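家用臂插内存条 求助+进度(更新到二楼)

发布于 5月 作者:焊锡糊了

先说背景。车库里一台六轴小臂,Dundton的二手货,夹爪是自己改的连杆平行爪,腕上挂个小摄像头。目标很蠢:让它给旧主机换内存。拔旧的,插新的,卡扣到位。就这一件事,搞了快两个月了。

为什么做这个?家里攒了一堆旧机器,想翻新了捐给社区活动室,人手换也就几分钟的事,我知道,别劝。就是想让它自己干。

目前状态:
定位OK。视觉那块用的Cindik的开源包,标定之后板面上重复精度够用。
抓条子OK,十次里面偶尔歪一次。
插,不行。

问题在最后那一下。对准了,往下压,力一上来爪子就往侧面让。臂本身刚性不差,我怀疑是爪子的连杆,平行四边形那几根太长,受力一扭,爪尖就偏了。偏一点点内存条就卡在槽口,再压就是跟主板较劲。

试过的:
1 降速。降到原来的20%,没用,该偏还偏。
2 换螺丝,全部换内六角重新上一遍,加螺丝胶。好了一点,心理作用也说不定
3 软件里给个反向补偿。有用,但是每个槽的补偿量不一样,离臂近的那头小,远的那头大,调得想死

现在先不装条子,空爪在内存槽这片慢慢压,看爪尖往哪边跑。板子是装在机箱里测的,没拆出来,因为最后就是要在机箱里干活,拆出来测没意义。CPU座的扣架就在旁边,离得很近,路径稍微一飘就可能蹭上,这也是我不敢加力的原因。 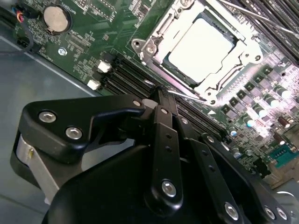
另外光也是个麻烦。台灯从右边打,供电那一片全是反光,视觉包在那边老是丢特征点,左边就没事。换漫射灯之前先拿烤盘纸糊了一层,别笑,聊胜于无。

想问两件事:
一、连杆要不要缩短?缩了行程就小了,夹内存够,以后夹别的可能不够。
二、有没有人在爪子和法兰之间加过柔顺的东西,弹簧也好橡胶也好,管用吗

预算嘛,再投1000以内能接受,再多老婆那边过不去。

二楼 焊锡糊了
补充:固件是Henríquez那个分支,力控部分没动过,默认参数。腕上没有六维力传感器,只有电流估的力,飘得厉害,静止不动都能跳。

还有,板子是坏的,不怕压坏。别再私信提醒我了谢谢

三楼 老周不修电脑
电流估力做插接基本没戏。关节摩擦就把你那点信号吃光了。你以为它在压内存,它在压自己的减速器。

建议:爪子底下垫个单轴称重传感器,几十块钱的那种,加个放大板。只测竖直方向,够用了。先别碰连杆。

四楼 lonton_fan
不同意楼上。先碰连杆。

他说了每个槽偏的量不一样,这明摆着是结构变形,你加再好的传感器也只是告诉你“它歪了”,它还是歪。我那个爪子跟他一个路数,打了一排减重孔,杆子细长,手掰都能看见晃。后来换成厚一倍的碳板,同样长度,侧向好了一大截

而且减重孔真的没必要。那点重量省给谁看

五楼 老周不修电脑
你厚一倍,末端重量也上去了,他那臂负载本来就紧。二手Dundton我用过,腕关节是弱项,别把锅从爪子甩到腕子上。

六楼 lonton_fan
一块碳板能有几克……
腕关节弱你倒是早说,那他测的偏移到底是爪子的还是腕子的,谁知道?得先分开测

七楼 老周不修电脑
这句同意。

八楼 Dardo Núñez
路过,中文不太好,请见谅。

分开测很简单。爪子卸下来,法兰上装一根短的实心铝棒,压同样的力,看偏多少。装回爪子再压一次。两个数一减,就是爪子的部分。我们工作室做过,花一个下午。

还有,柔顺是好东西,但是位置很重要。弹簧放在腕子后面太远,尖端会转,越压越歪。要让旋转中心靠近内存条的金手指那里。工厂里叫RCC,远心柔顺。买很贵,自己可以用三根斜的橡胶柱做,角度要算,我第一次角度算反了,结果更坏,哈哈。

九楼 焊锡糊了
@Dardo Núñez 这个太有用了!!铝棒车库里就有,周六测。
三根橡胶柱的角度怎么算,有没有图

十楼 Dardo Núñez
三根柱子的轴线往前延长,要收到一个点上,这个点大概在零件前端附近。实际会比交点近一点,橡胶越软差得越多,要试。图我找一下,在旧电脑里。

十一楼 吃土少女小满
弱弱问一句,为啥不让它晃着插?人插内存也不是直上直下怼的啊,都是先一头进去再压另一头。我在Lonton那边的共享工坊看人插排针就是这么搞的,先倾斜几度,碰到了再转正。不用改硬件

十二楼 lonton_fan
内存这么插可以,不过两头都得压到位才扣得上,他那爪子夹中间,一头进了另一头翘着。得压两次,换位置压

十三楼 吃土少女小满
那就压两次呗。机器又不嫌累

十四楼 老周不修电脑
倾斜插入对槽口边缘是有磨损的,金手指也刮。捐出去的机器我不建议这么搞。

十五楼 吃土少女小满
您老手插的时候百分百垂直?

十六楼 老周不修电脑
……差不多垂直

十七楼 焊锡糊了
测完了回来更新。

铝棒:偏移很小,几乎看不出来。
装回爪子:偏得一塌糊涂。
所以锅是爪子的,腕子清白。老周别骂我,lonton_fan你赢了一半

拆开看,中间那根长杆上面的轴有旷量,手一捏能感觉到咔哒。杆子本身倒没怎么弯,是孔磨大了,打印件嘛。所以厚一倍估计也救不了,得压铜套进去。铜套加配套螺丝下单了,60块包邮。

顺便试了小满说的倾斜插,用旧条子,手动示教了一段。第一头能进!第二头换位置压,压到一半爪子又让开了,没扣上。但是比直插强太多,方向应该对。

十八楼 lonton_fan
什么叫赢了一半,爪子的锅就是赢了

十九楼 老周不修电脑
孔磨大和杆子细是两码事,你说的是换厚板。

铜套压的时候注意同轴,两片板夹一起铰孔,别一片一片来。一片一片来装上必别劲,我吃过亏

二十楼 焊锡糊了
收到,夹一起铰。
铰刀没有……钻头凑合行不行

二十一楼 老周不修电脑
不行。

二十二楼 路人甲乙丙
看完全程,174条内存等着换的小公司网管表示眼馋。楼主搞成了代码放不放?

二十三楼 焊锡糊了
放,肯定放,现在写得太丑了,全是写死的坐标,等铜套到了先把爪子弄好再整理。你那个量还是手换吧兄弟,我这个一条要跑好几分钟,中间还得有人盯着急停

二十四楼 Dardo Núñez
图找到了,私信发给你。橡胶用硬一点的开始试,太软的话自己重量就垂下去了。铜套先装,再做RCC,不要一起改,不然不知道是哪个起作用。

二十五楼 吃土少女小满
蹲一个铜套后续
还有烤盘纸别离灯泡太近啊!!

二十六楼 焊锡糊了
LED的,不烫。铰刀跟楼下五金店老板借到了,明晚开工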